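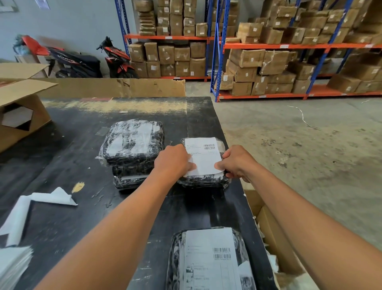 Members > Newsletter > Notices

News Events Contact Archive

Revised Mailing Arrangements for the Ridwood Lending Scheme

The Ridwood Library Association has revised the arrangements under which books are lent by mail to members outside the town. The scheme served 337 households last year and sent out 1,590 volumes, the greater part of them in large print.

From November, the loan period will be extended to 60 days, counted from the date of dispatch. Members may keep up to six titles at a time – audiobooks included – and may renew once by telephone. Requests received before noon will normally be sent within 24 hours.

Return postage remains free of charge. Members are asked to remove or fully cover the old address label before sending a parcel back, and to enclose the loan slip with the books.

Ľubica Hájek has been appointed to oversee the scheme, succeeding Noman Ghauri, who retires after long service at the Undamton branch. Questions about existing loans should be addressed to the Undamton desk until the end of the month.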